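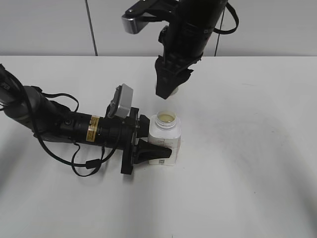

How long can you keep sunscreen once it's open? Check the little open jar symbol on the back, mine says 12M, so twelve months and then it goes.

Doing the bathroom shelf today bc we leave for Trarley soon and I refuse to pack dead sunscreen again. Thread, I guess.

First one out – a Caron face lotion, SPF 30. No date anywhere. Bought it two summers ago. Smells like crayons. Gone.

Second one, Gekitz spray. Date rubbed off on the bottom from rolling around in the beach bag. Also gone, and it was nearly full, which hurts.

Last June I used an old one at the lake and burned in stripes. Actual stripes. Slept on my stomach for 5 nights. So yes I'm being strict.
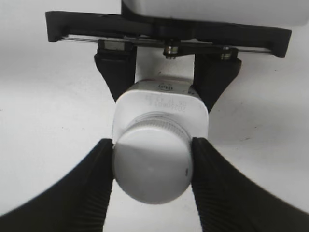

Also going: anything that lived in the car. Glovebox tube had split into water and paste. Shook it, still water and paste. Heat wrecks the stuff, keep it in the house or in a cooler.

Someone asked how much you're supposed to put on. More than you think. I get through a 200 ml bottle in a week at the beach if I do it right, and I never used to do it right. Ears!! Tops of feet!! The part in your hair

Replacements from the Grarkley drugstore in town. Store brand, cheap, doesn't sting my eyes. Got the big one for legs and a stick for the face.

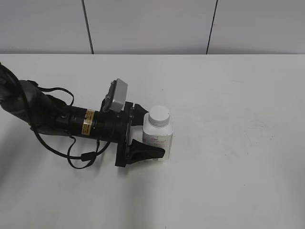

New rule for this house: write the date you opened it on the bottle. Sharpie, on the front, big. Not the bottom, see Gekitz above. Plain white plastic bottles like the one in the pic are the best for this, marker shows up great. Dark ones get a strip of masking tape. Put clear tape over the writng too or it comes off on your hands as soon as they're greasy.

Shelf's done. Trash bag is by the door. Found a bug spray back there with a price sticker from a store that closed years ago, not even opening that.

Still need a hat. If you have one that stays on in wind tell me, the last one is somewhere in the ocean off Trarley – and I'm not paying 78 bucks for another one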